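Emside robotics group reports block-pushing results, and urges caution in reading them

EMSIDE, May 18, 2026 – A robot arm that pushes coloured blocks around a board in response to typed instructions finished more of its tasks under a new training method than under the old one, the Emside robotics group said today. The group is also asking readers not to make too much of it.

The method, called Dekex, has the controller guess where a block will end up before each push, then compare that guess with what the camera reports. When the two disagree by too much, it stops and plans again. The earlier controller, built on the same arm, simply carried on.

Over 334 trials run in March, Dekex completed more instructions such as "move the red star next to the red cylinder" than the earlier controller did. It also knocked fewer blocks out of place along the way. The gain was largest on short instructions involving 2 blocks. With 4 blocks to arrange, the two controllers were hard to tell apart, and the group does not claim a difference there.

"We have read plenty of announcements in this field that promise a household helper by the second paragraph," the group said in a statement. "We have a finger that pushes blocks across a flat board. It does that a bit better than it used to."

The report lists several weaknesses. All trials used one arm and one style of block. The lighting was never changed. The same people who wrote the controller also judged whether each task was finished, and they disagreed among themselves on 5 trials, all of which were counted as failures. Round pieces remain a headache, and the forecasts for them were often wrong.

Clason, the engineering firm that paid for the arm, had no say in the analysis. The Yüksel workshop has agreed to repeat the trials on its own equipment, with its own judges, and will publish whatever it finds – including a flat result.

Until that work is done, the group says it would not recommend Dekex for warehouse sorting or any other paid job. Nothing in the trials tested speed, wear or safety around people.

The report, trial logs and scoring sheets can be requested from the Emside robotics group office at no charge. Video of the failed trials is included with the logs. 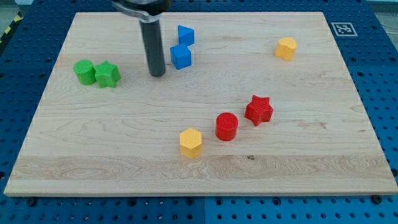
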